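Veltineo – call for home tasters, winter round

Veltineo makes cordial. We have made the same four flavours for longer than is healthy, and this year we'd like some opinions from people who aren't related to us. We are looking for 83 households to try a new range at home and tell us what's wrong with it.

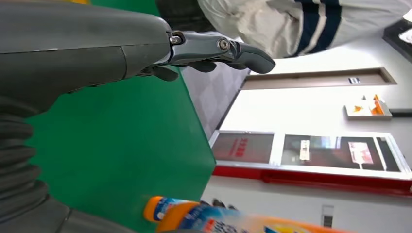 Tasters get a box in December and 20 days to work through it. You mix each cordial as you normally would, drink it and fill in a short form at the kitchen table. Spread something over the table first – a plain green surface like the one here hides very little, and the blackcurrant is unforgiving. Forms with stains on them are still welcome. Forms with only the word "nice" are less so.

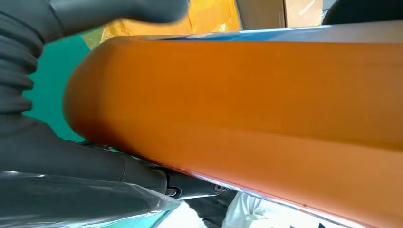
Orange, up close.

You don't need a trained palate. Our last round drew 1,577 replies, and the most useful one came from a person who compared our lime to a clean bathroom. We changed the lime. If you live with children, their views count too, though please write down what they said and not what you wish they'd said.
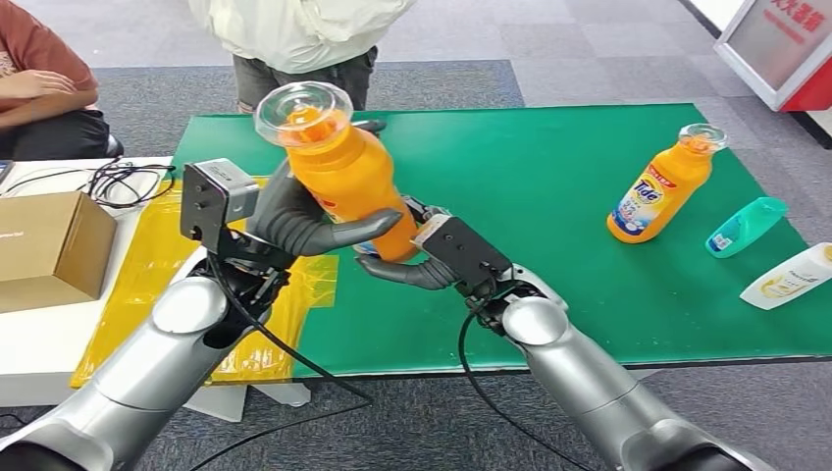
There is no fee, I'm afraid. You keep the cordial, and each household that returns all its forms gets a Gukier voucher, good for groceries or for some other brand of cordial if we've put you off ours.

You must be over 18, have a fridge and be able to tell sweet from sour before 9 am. Anyone who works for Tutarel can't apply, and you know why.

To put your name down, write to the Hosseinzadeh Street office with your postcode and your favourite flavour.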